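Jun 10, 2021
Flarnero bench, basket handling, left unit dropping out

Third try at pinning this down and I still don't buy the cable theory. The log for episode 444 shows the left gripper's jaw reading freezing for 20 samples, then jumping. Henrique Matos says it's a bad connector and wants to order a new harness from Itora. Maybe. But we changed the harness in May and the freeze came back within the week, so I'm not spending money on that guess again.

Spent the morning on the wire basket task, both units by hand, right one closed and parked over the table while the left worked at the far side of the basket.

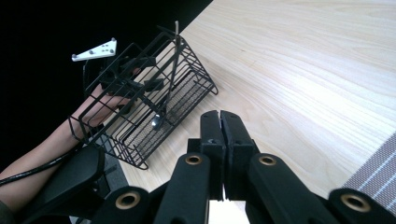
Left unit behind the basket wires, right unit in the foreground, fingers nearly shut.

My suspicion is the wire, or more exactly what the jaws do when they meet it. If a finger catches and the operator keeps pulling, the linkage takes a side load it was never meant to take. The Cullus notes call this "within tolerance" without giving a number. I'd like to see the number.

Ran 100 open/close cycles in free air afterward. No freeze. Doesn't prove much, the fault never showed up on demand before either.

Safety point, separate from the above: after a freeze the jaws can close fast when the reading comes back. Keep your other hand out of the gap — yes, for quick tests too.

To do: repeat with a cardboard box in place of the basket, same cable. Log side load if Macedo's sensor is free. Harness order stays on hold until then.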